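Diary, February

Up before seven. Kettle, porridge, then straight to the drawers, as I had promised myself at the end of January. The kitchen has four drawers under the worktop and I have lived with their contents in the order the removal men left them. The plan for the day was the top one only, which holds everything we eat with, and the one below it if time allowed. Time did not allow, for the most part, but I will get to that.

The drawer first. It is an old carcass with replacement runners, and the left runner has been binding since Christmas. I took the drawer out completely and put it upside down on a towel on the floor. Two screws at the back had worked loose by a full turn each. Tightened both, cleaned the track with a cotton bud and a little white spirit, then wiped it with dry silicone. Put the empty drawer back and ran it in and out. The bind has gone at the front and is still faintly there over the last couple of centimetres. I suspect the carcass is out of square. Leaving it.

Measured the inside while it was out. The depth front to back is generous, but the width is less than I had written down in the autumn, and the difference matters. The old bamboo divider had been forced in at an angle and had scored both sides of the drawer. That explains the tray rattling on one side and jamming on the other. The bamboo has gone to the garage to hold seed packets.

The replacement is the white plastic tray that came with the Kusero order. It is moulded in one piece, so there are no joints to catch crumbs. I have a low opinion of the catalogue, which gives the outside measurement of the rim and leaves out the inside measurement of every compartment, and the inside is the only part a fork cares about. Order number ended in 3004, which I note because the paper slip is already smudged and I may want a second one for the lower drawer.

Washed the tray in the sink with hot water and a drop of liquid. Dried it with the blue cloth. There was a film on it from the packaging, slightly greasy, and it took two goes.

The next part took most of the morning. Our cutlery comes from three sources: the set from my aunt, the odds and ends from the flat, and a box marked Kememis that has followed me through two moves without being emptied. I tipped it all out on the kitchen worktop and counted, as I wanted a figure to put against the size of the tray. The total was 78 pieces. For a household of two this is excessive. I sorted by type and then by length, since the teaspoons come in at least two sizes and the short ones slide under the long ones.

Withdrawn from service: 26 pieces. These were mainly the butter knives with loose handles, several dessert forks with bent tines, and the fish knives, which have not seen a fish in my time. They are in a shoebox on the landing, labelled. Stela Roman has first refusal, as she is fitting out the hall kitchen from scratch and has asked for anything that still cuts or scoops. She rang at eleven to say she would take the whole box unseen. I told her about the handles. She said a tube of epoxy was cheaper than a drawerful of knives, and I could not argue with the arithmetic.

After that I moved to the table to try the layout with a few pieces before committing the full load. My reasoning was that it is easier to see what fits when the tray is standing on its own and I am not bending over a drawer. The rules I set were as follows. Small spoons go upright in the long slot at the far left. Forks go crossways at the top, tines to the left. Large spoons go crossways directly beneath the forks. The short narrow slot is held in reserve until I know what I am short of room for.

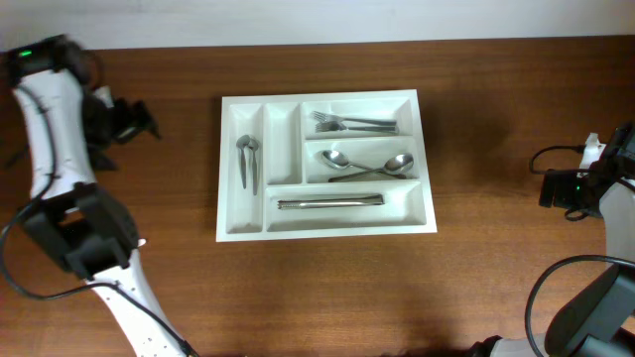

Findings from the trial

The teaspoons are fine. Two of them already want to overlap at the bowl, so a full row will need to be nested properly and not dropped in. I tried all of ours later on, and nested they sit with a little clearance at the rim.

The forks are less good. Crossways suits the compartment, but it is shallow in the front-to-back direction and they have to be stacked once there are more than a few. I put 9 in as a stress test and the top ones slid about when I tilted the tray. I do not intend to tilt the drawer, but the runner still has that catch near the end and a jolt is to be expected. Six forks in the drawer, then, with the rest kept in the sideboard for visitors.

The large spoons cross over each other however I lay them. The handles are heavier than they look and the bowls do not nest unless they all face the same way up. I tried them face down and that is an improvement, though it looks wrong and I will probably turn them back within the week.

The short narrow slot beside the teaspoons is too small for anything I would normally put in a drawer of this kind. Candidates so far are corn skewers, the cake tester, and the little Jiltenel peeler with the orange cap. The peeler fits with the cap off. I do not want it in there with the cap off. Skewers it is, provisionally.

Table knives go in the wide compartment along the bottom. I had left them until last because they are the longest items and I was half expecting to have to send the tray back. They fit, blade to the left, with a thumb's width spare. The bread knife does not fit and was never going to. It stays on the magnetic strip.

Afternoon

Lunch was soup, eaten standing up. Then loaded the tray, carried it across and lowered it into the drawer. There is a gap on the right-hand side, wide enough for a pencil and too narrow for anything useful. I cut a strip of cork from the old pinboard and wedged it in. The tray no longer moves sideways. It can still creep backwards by a few millimetres when the drawer is shut hard, and for that I have used two small pads of the felt meant for chair legs. Opened and shut it ten times or so. The noise is much reduced – a dull knock where there used to be a crash.

Wiped down the table afterwards. It shows every smear when the light comes across it, and the grain runs the long way, so it has to be dried in that direction or the marks stay. Oil is due in spring. I have half a tin left from the Chung workshop, which should do the top but not the legs.

Started on the second drawer at three and abandoned it at twenty past. It contains string, batteries of unknown condition, a tin opener, a second tin opener, candle ends, and the instructions for an oven we no longer have. I removed the instructions and shut it again. The batteries need the tester, and the tester is in the loft.

To buy: felt pads (the round ones), white spirit, a new cotton cloth for drying. To ask Stela when she collects the box: whether she has a spirit level longer than mine, as I want to check the carcass before I blame the runner again.

Supper was omelette. Used two forks, two table knives and one large spoon, and all of it went back where it was supposed to go. The spoon went in face up.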